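Celten 斜壁金属料箱产品说明

2022年1月27日　撰文：Shota Fukuda（Lultard 器材资料室）
阅读时间：12分钟

Celten 斜壁金属料箱由 Lultard 设计并供应，用于零散物品的集中存放、分拣与周转。箱体为矩形，四周箱壁向内倾斜，箱底平整，上口敞开。本页说明该料箱的结构、选型、安放、清洁、检查及订购事项，供采购部门、仓储管理人员和现场使用人员查阅。旧版说明书中的安放条款已并入本页，两者表述不一致时，以本页为准。

一、用途与适用范围

本料箱适用于形状不一、尺寸较小、无须逐件包装的物品，例如瓶罐、日用杂货、玩具、轻型零件及各类退回商品。物品可直接投入箱内，不要求码放整齐。对于需要从同一容器中反复取放不同物品的工位，敞口与斜壁的组合便于看清箱底，也便于从不同方向伸入取物。

下列物品不宜使用本料箱存放：未封口的液体和粉末，强酸、强碱及其他腐蚀性物质，温度过高、可能使箱体变形的物件，以及表面极易划伤、须用软质材料隔离的制品。最后一类物品如确需存放，应先在箱底铺设 Sugawara 衬垫，并由使用单位自行试放，确认合适后再投入日常使用。

食品类物品仅限完整密封的包装品。料箱不得作为直接接触食品的容器使用。

二、箱体结构

箱体由箱底、箱壁和上口翻边构成。箱底为平面，与箱壁相接处经过打磨，手指沿接缝移动时不应触到毛刺。箱壁自上口向箱底收拢，滚动或滑落的物品会沿斜面回到箱底，较少停留在角落。圆柱形物品，例如横放的饮料瓶或喷雾罐，落入箱内后仍可能沿箱底滚动一段距离，最终靠在箱壁下缘。使用人员在安排取放位置时应考虑这一情况。

箱壁倾斜也使上口开阔。手臂、夹具或长柄工具由侧上方伸入时，所受阻碍小于直壁容器。相应地，在外形尺寸相同的条件下，斜壁料箱的容积略低于直壁料箱。对于以储存量为首要指标的仓位，建议选用 Lultard 的直壁系列，本页不作介绍。

上口翻边用于搬运时着力，并可与 Hatlow 支架的承托面贴合。翻边不是吊点，任何情况下不得以绳索或吊钩悬挂于翻边之上。

三、箱底与表面状态

箱体表面为灰色金属质感，不另作彩色涂装。光线较强时，箱壁会映出邻近物品的颜色和模糊轮廓，色彩鲜明的物品靠近箱壁时尤其容易出现。依靠目视清点的岗位应注意区分物品本身与其反光，必要时调整灯具角度，避免光线直射箱壁。

箱底在使用中会逐渐出现浅白色的擦痕和划痕。物品反复落下、拖动和夹取的位置，痕迹较为集中，通常在箱底中部一带。此类痕迹属于正常使用痕迹，不影响承载，也不构成更换或退货的理由。判断的依据是触感：以戴薄手套的手掌平抚箱底，如无钩挂，即可继续使用；如有钩挂，应停用并按第七节处理。

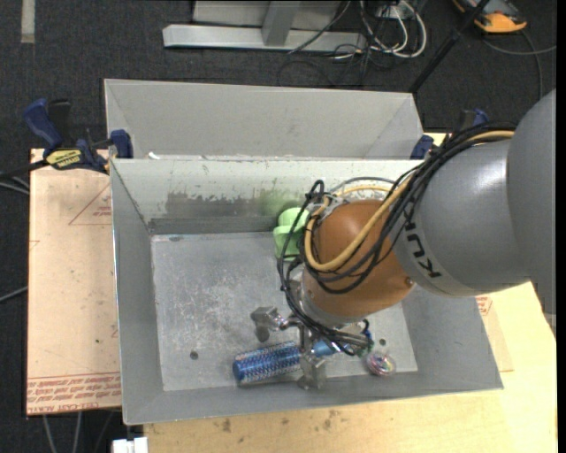
透明或半透明的小件物品在浅色箱底上不易辨认，体积较小、带有反光图案的物品亦然。建议将此类物品与颜色较深、轮廓明确的物品同箱存放时控制数量，并保持箱底中央留有可见的空白区域。若工位以小件物品为主，可改用深色衬垫，以提高物品与底面的对比。

箱底不设沟槽和凸点。曾有使用单位提出在箱底加装隔条，以防止瓶罐滚动。经与该单位商议，器材资料室认为隔条会妨碍清扫，也会使扁平物品卡在条间，因此未列入标准配置。确有需要者，可采用活动隔板，参见第六节。

四、规格与选型

Celten 斜壁金属料箱现有2种规格，分为标准型与浅型。两者上口形式一致，可使用同一种支架。

标准型
内深：200毫米
额定载重：33千克
适用物品：瓶罐、盒装商品、软质玩具、混合杂货
适用支架：Hatlow 固定支架、Hatlow 移动支架

浅型
内深：见随货图纸
额定载重：见箱体铭牌
适用物品：小件、扁平件及须频繁清点的物品
适用支架：Hatlow 固定支架

选型时应先确定物品中最长的一件。该物品横放于箱底时，两端与箱壁之间应留有余量，以便从任意一侧夹取。若最长物品只能斜靠在箱壁上，则该料箱对该类物品而言偏小，应选用其他系列。

其次应考虑物品堆叠后的高度。物品最高处不应超出上口。直立放置的物品容易倾倒，倾倒后可能压住下方小件，建议在投放时即令其横卧，或将直立物品安排在靠近箱壁的位置。

额定载重指物品均匀分布于箱底时的总重量，包括衬垫和活动隔板。集中放置的重物应适当减量。使用单位不得以加固支架为由提高料箱的额定载重。

五、安放要求

料箱应安放在水平、稳固的台面或配套支架上。直接置于地面时，须避开通道和排水处。安放后以双手轻压上口四角，料箱不应晃动。如有晃动，应先检查台面，再检查箱底外侧是否附着杂物。

料箱上方应留出足够空间，使取放动作能够自上而下完成，不致碰撞上口。周围布设的线缆和软管应妥善固定，其活动部分不应与翻边反复摩擦。工位若使用自动取放设备，料箱位置确定后应作标记，每次清洁归位后与标记核对。

照明宜采用散射光源。箱内最低照度由使用单位按照本单位的作业规程确定，本页不作统一规定。箱壁反光明显而灯具又不便移动的工位，可将料箱调转方向后再行观察，多数情形下能够改善。

相邻料箱之间应保持间隔，使翻边互不接触。翻边相互挤压，会造成上口变形，进而影响料箱与支架的贴合。

六、配件

Sugawara 衬垫。铺设于箱底，用于减轻物品落下时的碰撞和声响。衬垫应按箱底尺寸选用，不宜现场裁剪。铺设时先将一端贴紧箱壁下缘，再向另一端展平，不得留有气泡或翘边。衬垫表面破损后应整张更换。

活动隔板。用于将箱内空间分为左右两区，便于区分待检与已检物品。隔板依靠自身两端的形状与斜壁贴合，无须钻孔。隔板安装后，各区内物品的总重量仍受箱体额定载重限制。

Hatlow 固定支架与移动支架。支架承托料箱翻边，并设有限位件。移动支架在取放作业期间应锁定脚轮。带载移动时，应有人扶持料箱，路线上的门槛和坡道须事先确认。

标签夹。固定于翻边外侧，可插入纸质标签。标签内容由使用单位自定，建议至少标明物品类别和负责岗位。标签夹不得安装在取物一侧，以免钩挂衣袖。

以上配件均需单独订购，不随料箱附送。

七、清洁与检查

日常清洁时，先取出全部物品，再清除箱底碎屑，然后以湿布擦拭箱底和箱壁，最后用干布擦干。箱底与箱壁相接处容易积存灰尘，可使用软毛刷。清洁剂应选用中性产品，使用后须以清水擦净。不得使用钢丝球、砂纸或含研磨颗粒的膏剂，这类用品会使擦痕扩大，并在箱底形成难以清除的暗斑。

瓶罐类物品如有渗漏，应立即停止使用该料箱，取出所有物品并分别擦拭。渗漏液体性质不明时，由使用单位的安全负责人员决定处理方式。

定期检查包括以下内容：

上口翻边有无弯折、开裂；
箱底有无凹陷或触感钩挂；
箱底与箱壁相接处有无缝隙；
铭牌是否清晰可读；
料箱与支架贴合是否紧密。

检查周期由使用单位根据取放频次制定。每日多班使用的料箱，宜在交接班时作目视查看，另行安排完整检查。发现翻边开裂、接缝出现缝隙或箱底明显凹陷时，应停用并联系供应方。使用单位不得自行焊补。轻微毛刺可由经过培训的维修人员打磨，打磨后须清除金属屑，并重新作触感检查。

检查记录应写明料箱编号、检查日期、检查人和处理结果。同一料箱反复出现相同问题的，应将历次记录一并提交，以便判断是否与安放位置或物品类别有关。

八、搬运与存放

空箱可由一人搬运，载有物品的料箱应由两人分别握持相对两侧的翻边。搬运时保持箱口向上，双方步调一致，放下时先对准台面标记，再缓慢松手。箱内有易滚动物品时，应先取出，或以软质材料将其固定。

由于箱壁倾斜，同规格空箱可相互套叠。套叠前应取下标签夹、衬垫和隔板，并确认箱内洁净干燥。箱与箱之间宜垫一层纸板，以防表面粘附而不易分离。分离时由两人向上平提，不得敲击翻边。

长期不用的料箱应存放于通风、干燥的室内，避免与盐类和酸性物质同处一室。重新启用前，按第七节完成一次完整检查。

九、订购、交付与保修

订购单应注明规格、数量、配件名称及收货地点。已有 Hatlow 支架的单位，请同时提供支架铭牌上的型号，以便核对翻边尺寸。旧型支架的限位件与现行料箱存在差异，需要更换限位件后方可使用，更换件可随订单一并申请。

货物到达后，请在签收前检查外包装。包装有明显撞击痕迹的，应当场开箱，并在送货单上注明情况。开箱后请核对铭牌、随货图纸和配件清单。随货图纸应由使用单位存档，后续订购衬垫和隔板时须引用图纸编号。

料箱自签收之日起享有12个月保修。保修范围包括接缝开裂、翻边制造缺陷和铭牌脱落。正常使用形成的擦痕、因超载造成的变形、自行钻孔或焊补引起的损坏，以及使用不当清洁剂造成的变色，不在保修范围之内。衬垫属于消耗品，仅对到货时已有的缺陷予以更换。

申请保修时，请提交料箱编号、签收单、损坏部位照片和最近一次检查记录。资料齐全的申请由器材资料室转交供应部门办理，处理结果以书面形式通知申请单位。

浅型料箱的图纸于去年11月作过修订，修订内容仅涉及铭牌位置。持有旧图纸的单位无须更换，订购配件时注明“旧图”即可。

联系方式：Lultard 器材资料室，请通过本站咨询表单提交　|　© 2022 Lultard 版权所有　|　返回顶部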